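Gripper upkeep, July

The handheld grippers at the Grillberg bench were due for service this month, so I did the pair over two evenings. My interval is 500 cycles on the jaws. The left one had reached that and the right one was 29 short – close enough to do together.

Jaws first. I back out the finger screws, wipe the slides with a dry cloth and put on a very thin coat of grease. Too much and it picks up carpet lint. The right finger had some play in it, so I swapped the shim for one from the Willems kit.

Then the cables. They get pulled on all day and the strain relief at the body goes before anything else. I replaced the left one and left the right alone.

Last is the top plates. If a plate has shifted even a little, the tracking drifts, so I snug the bolts and run the alignment routine again. It takes 200 seconds per side. After that I go through a few household tasks with both hands before I log anything.
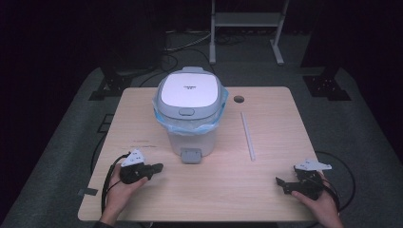
Both grippers held at the bench with the pedal trash can.

Next up is the spare pair from Gandolard, which still needs new finger pads.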